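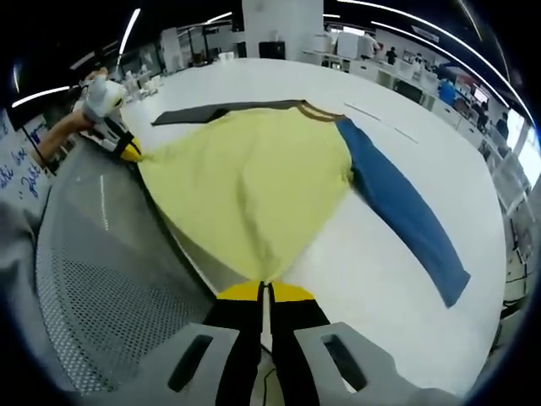
The Rillard Playhouse holds its backstage open day every December, and I have managed to miss it for years on the grounds that I live ten minutes away and could go any time. This year I went. Doors opened at 10 a.m., by which point the line already reached the bus shelter and a man in a cape was directing people to the bathrooms. I never found out if he worked there.

You start in the house, which seats 736, and most of us tried out a seat we could never afford. Then it's up onto the stage in groups of 23. It slopes a lot more than you'd think from row M. Our guide, an actor between jobs, invited us to say a line to the back wall. Two teenagers did a scene from the musical they're in at Marneck High, and did it well. I said "hello" and was told to breathe from lower down.

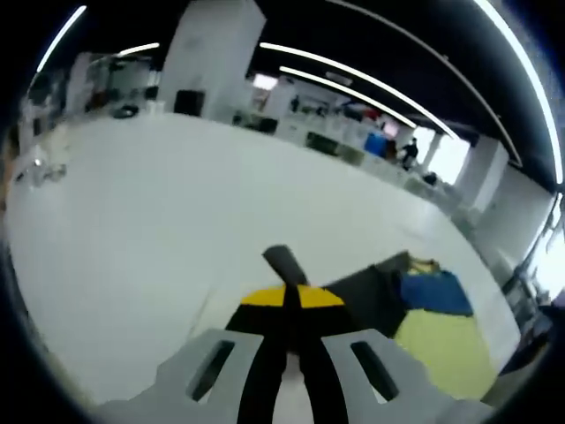

From there we went under the stage to see the trap, which was built for a production of "The Sirkley Ghost" and has been stuck ever since, then up 50 iron steps to the fly gallery. My knees would like it noted that there is also an elevator. Up top, a stagehand let a small boy lower a painted moon, and the moon came down a good deal faster than moons usually do. Everybody clapped, the boy most of all.

Wardrobe is on the second floor, past the boiler.

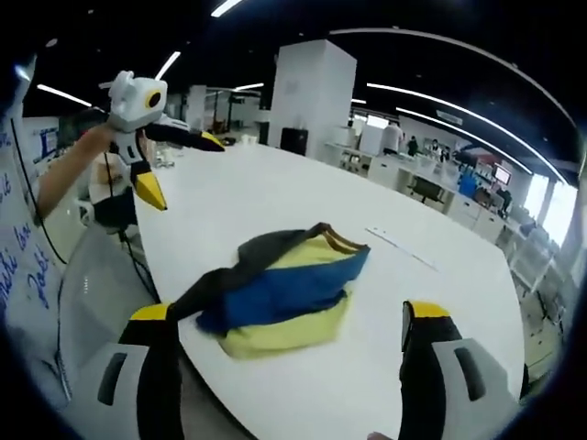 Yellow, blue and gray fabric on the white table.

The afternoon talk was on acting classes, and I went in mainly to sit down. There are evening courses for adults, 7 weeks each, with a showing at the end that your relatives are expected to attend. I took the form. It is on my fridge now, under the takeout menu from Güneş, the café across the street, where half the tour ended up afterward – still breathing from lower down, and still doing the voices.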